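Progress report, Mukico bimanual handling project
Prepared by Karim Gaber
20/01/2019

It has been a really good quarter! When I last wrote in October we were still arguing over how to label the two-arm demonstrations. That is settled now, and we have 1348 of them recorded, checked and in storage. Of those, 898 passed our quality filter and went into training. The rest mostly failed on timing gaps between the left and right arms, and Stukier has since sent us a patch for the clock sync that should help a lot.

The big change in method is that we stopped training each arm on its own. One policy now drives both, and it predicts a short run of moves ahead instead of a single step. The arms used to hesitate when they got close to each other over the middle of the table, and most of that is gone. I was so pleased the first time I saw it that I called the Bristonero office to tell them.
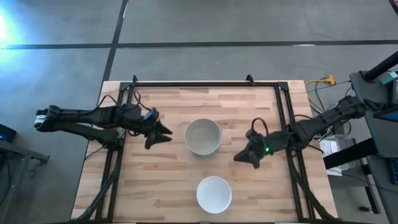 Bowls are still the hardest items in the set, and the ones I enjoy most. A single bowl is fine: the new policy managed 97 percent of its lifts over the last test block. Stacks are another story. Picking one bowl off a stack failed 19 times in that same block, nearly always with two rims coming up together. We think the grippers are closing a little too deep, and we are trying a shallower approach angle plus extra demonstrations for the stacked case.

Spending is on plan, apart from spare gripper fingers, which we went through faster than I budgeted. I have moved money over from travel to cover them.

Next up: retrain with the stack data, repeat the full test block, and send the Beltrán team a copy of the filtered set so they can try it on their own arms.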